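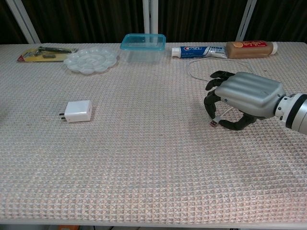 Junk drawer, part one. Cable, charger, and the row at the back that still needs a home.

Anatole Texier
February
Last updated 4:40 pm

Emptying the kitchen drawer this week, the one under the phone shelf. Going to post it as I go so I finish it this time.

Method is simple. Cloth on the table, everything out of the drawer, like things together, then decide. I use a waffle cloth because small screws don't roll on it. They sit in the squares.

First pull is on the cloth now. White cable with a USB-A end, a white wall charger, a screwdriver set in its blister pack, a flower-shaped palette tray, a clear food container with a teal lid, a tube of Crest and a brown squeeze bottle with a red label. All of that lived in one kitchen drawer.

Cables first. They make the most mess and they're the reason the drawer wouldn't shut.

How I coil one: hold one end, make loops the width of your hand, let the cable turn the way it wants to. Don't wrap it around your fingers tight. I ruined a good one that way, the jacket split near the plug and that was the end of it.

Tie goes on loose. I use the strips that come with bread. My sister buys the Fatow ones, 324 in a box, and she has offered me half the box more than once. I have enough bread.

Every cable gets plugged in before it earns a spot. If it doesn't charge anything it goes in the e-waste bag. No "maybe" pile. The maybe pile is how I got here.

The charger stays. I have one by the bed and one by the couch, so this one goes in the travel bag and it is not coming back to the kitchen.

Someone asked about labels. Masking tape folded over the cable near the plug, written on with a marker. "Speaker." "Old camera." It looks bad and it works. I tried the printed kind from Pilia and they peeled off by summer.

Screwdriver set. Yellow card, never left the package as far as I can remember. I bought it to fix the battery door on the kitchen scale and then fixed it with a butter knife. Keeping the set. It goes in the toolbox in the hall closet where a screwdriver should be.

Question for people who own tool sets like this: do you keep them on the card? I like that the bit stays with the driver. I don't like how much room the card takes up. Leaning toward cutting it open and putting both in a pill bottle or something like it.

Update, three replies and all of them say cut it open. Fine.

The palette tray is for watercolors. I took a class at the Lindsay center two winters ago and painted a lot of pears. It rinses clean and nests in nothing. I was going to give it away, then thought about it for beads or for holding screws while I take something apart. So it moves to the toolbox too, next to the screwdriver. That's a better use than the pears.

The food container was in the drawer because the container cabinet is full. Separate project. For now it gets a job: short cables go in it, lid on, back in the drawer. Being able to see through it helps. I had an old cookie tin before this and never once opened it to check what I had.

If you do this, don't buy bins first. I bought a set of drawer dividers from Serkar last year, measured the drawer afterward, and they were too tall by the thickness of a pencil. They're in the garage holding seed packets.

Toothpaste to the bathroom. It was the spare. I have been buying spares because I couldn't find the spare.

The squeeze bottle goes to the pantry shelf with the other bottles, standing up. Going to check the date on it first. The drawer was not a good place for it and I don't remember putting it in there.

Wiped out the drawer. Crumbs, a stamp, a key I don't recognize. The key is on the hook by the door until I've tried it on everything. If it doesn't fit the shed it probably belongs to the old apartment, number 204, and they can have it back if they want it.

What goes back in the drawer: the container of short cables, scissors, tape, a pen that writes, the flashlight. That's the list. I wrote it on an index card and taped it to the inside of the drawer front.

To the person asking what counts as a short cable: if it fits in the container without being forced, it's short. Longer ones hang on a hook inside the closet door. One hook per kind. I have 2 hooks and that has been plenty.

And yes, you can wash the cloth. Cold, no softener, hang it up. Softener makes it flat and then the screws roll.

For whoever wanted to know how long this takes: one drawer, one pot of coffee. Most of that was testing cables. The sorting goes fast once the cables are out of the way.

E-waste bag is by the front door. The drop-off behind the library takes cords, chargers and phones. They wouldn't take loose batteries last time I went, so call first if you have those.

Drawer shuts now. Tried it a few times.

Next is the container cabinet. I counted lids without bottoms last night and stopped when I got annoyed. If you have a system for lids that doesn't involve buying a rack, put it in the replies. I'll start on it after dinner tomorrow.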